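Bedding swap, 6/11/26. Short thread, mostly so I remember what I did last year.

1/ Winter weight comes out in November, not December. The light quilt stays on top as a cover.

2/ Kernton quilt, washed at 30, no softener. Line-dried, then folded once along the seam before it went back on.

3/ Pink bedding rolled and stacked against the headboard. Rolls hold their shape better than folds – fewer creases by spring.

4/ Brown cloth measured at 62 cm on the short side. Goes at the foot end, once the edges are squared up.
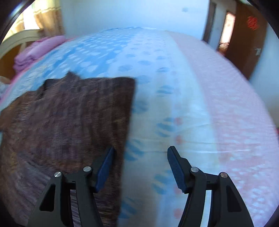
Dotted quilt, brown cloth on the left, pink stack up by the slats.

5/ Still to do: pillowcases, and the Medina blanket.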